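Two Grippers, One Pile of Laundry
10/10/21

Cloth is hard on grippers. It has no fixed shape, and a jaw that closes well on a box may close on air, or on two layers when the task calls for one. Drellus, a small test lab in Hollitville, has been comparing hand-held grippers on household fabric since June. The operator carries the gripper by hand, and the recorded motion is later used to train an arm.

Two units are in the trial, the Tamayo and the Binurano. Each was given 400 grasps on towels, sheets and loose cloth. Vilho Hakala, who runs the bench, scored a grasp as good if the cloth stayed in the jaws for 8 seconds.

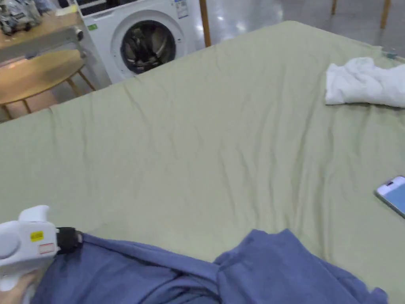 Bed-height work proved harder than table work. A mattress gives under the jaw tips, so the operator has to press down before closing, and the pressure differs from one person to the next. The Tamayo lost 51 grasps this way. The Binurano lost fewer but picked up the sheet underneath more often, an error that the hold test does not catch.

Aatos Laitinen, who handles the data, now logs double picks separately. He wants softer jaw pads on both units before the arm tests begin. Hakala would rather change the jaw angle first and leave the pads alone.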